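Notes for week 2, Office Practice, room 11

Before Thursday, please read the pages on filing. In this course we use three ways to put papers in order: by name, by date and by number. Most small offices mix them, and this makes trouble when a new person starts.

**By name.** Family name comes first. Heydari, Forough goes before Heydari, Parviz. Company names stay as they are written, so Sendeck is under S.

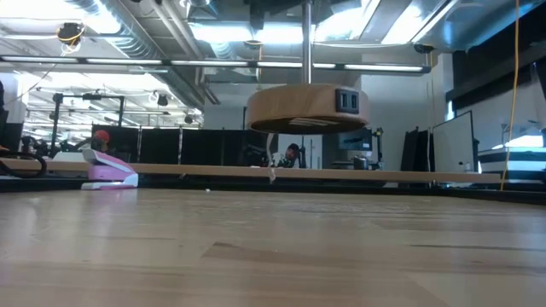 **By date.** The newest paper is on top. Write the date of arrival in the right corner, also when the letter has its own date.

**By number.** Each client gets one number and keeps it. If client 65 leaves, the number stays empty.

Homework: put the list on page 206 in order by name, then by number. Bring both lists on paper. Spelling is not marked this time, but neat writing is, and the colour labels are optional.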